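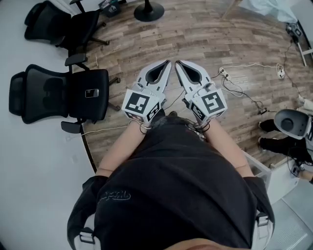
Room and Furniture Assistant (part-time), Grultstead

Sayegh Workspaces is hiring a Room and Furniture Assistant for the Hasa building in Grultstead. The job is part-time, 24 hours a week, and starts in February. It is a hands-on job. You will move chairs and tables, keep the floors clear and clean, and get rooms ready for the people who use them.

About the building

Hasa has two floors of shared offices, meeting rooms and small studios. Most of the rooms have white walls, black mesh office chairs on casters, and a mix of desks and pedestal tables. Flooring is part wood-grain plank and part white, sometimes in the same room. Tenants rearrange things during the day, and chairs tend to travel. A good part of this job is getting them back to where the room plan says they should be.

There are 94 office chairs on our current list. They don't all match. Some have headrests, and a few of the older ones came over from our previous building on Buseo Street and have been repaired more than once. You will help us keep the list up to date.

What you will do

Set up rooms before the first booking at 8:30 a.m. and reset them between bookings.
Move chairs, tables and light shelving between rooms, using the dolly and the freight elevator.
Sweep and damp-mop the floors. The plank floors get a well-wrung mop and the cleaner we supply, nothing else.
Check chairs for loose armrests, cracked bases and casters clogged with hair or thread. Clean the casters, tighten what can be tightened with a hex key, and tag the rest for repair.
Wipe down tables, armrests and door handles.
Keep cables off the walkways, and leave tenants' equipment where it is unless they ask you to move it.
Pick up anything left behind on seats or tables and log it in the lost property book at the front desk. Phones and wallets go in the locked drawer right away.
Break down boxes and take them to the recycling area behind the loading dock.
Write a short handover note at the end of each shift.

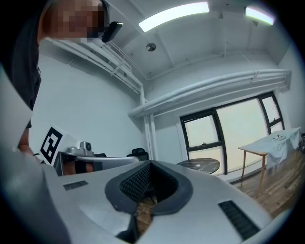

Office chairs near the wall in one of the white-walled rooms at Hasa.

Who we are looking for

You do not need previous experience in facilities work. Time spent in housekeeping, moving, event setup, school custodial work or stocking shelves is all useful, and so is having run a household with a lot of furniture in it.

We do need you to:

Be able to push, pull and lift up to 40 pounds, with help for anything heavier.
Be on your feet for most of a shift.
Read a room plan and follow it. We will show you how ours are drawn.
Work quietly near people who are in the middle of something.
Write a clear note in English. A few lines is enough.
Be at least 18 years old.

It would help if you have assembled flat-pack furniture before or know your way around a basic tool kit. A driver's license is not required.

Hours

There are two shift patterns, and you can tell us which one you prefer. The early shift runs from 7 a.m. to 1 p.m. The late shift runs from 2 p.m. to 8 p.m. Either way you would work four shifts a week. We post the schedule two weeks ahead. Swaps between assistants are fine as long as the front desk knows before the shift starts.

You would be joining a team of 6. On your first few shifts you will be paired with someone who already knows the building, and you won't be asked to open or close by yourself until you are comfortable doing it.

Pay and benefits

Base pay comes to nearly $2000 a month before tax, paid every two weeks. We also offer paid sick time, paid vacation after the first three months, and a yearly allowance for work shoes. Work shirts and gloves are supplied. There is free parking at the back of the building, and the 58 bus stops across the street.

How to apply

Send a resume or a one-page letter to Samira Khasawneh, Building Operations, at the Hasa front desk in Grultstead. You can drop it off in person between 9 a.m. and 5 p.m. or mail it. If you don't have a resume, a list of the jobs you have held and the dates is fine. Please include:

Your name and the best way to reach you.
Which shift you would like.
The earliest date you could start.
The name of one person who has worked with you and is willing to talk to us.

Applications are open until the position is filled. We read them as they come in and will answer everyone, usually within two weeks.

If we invite you in, the visit takes about an hour. It starts with a short conversation, followed by a walk through both floors. After that we will ask you to set up a small meeting room from a plan. Wear closed shoes and clothes you can move in. If you need a different arrangement for the visit, tell Samira when you apply.

Sayegh Workspaces is an equal opportunity employer. The building has step-free access from the parking lot and an elevator to the second floor.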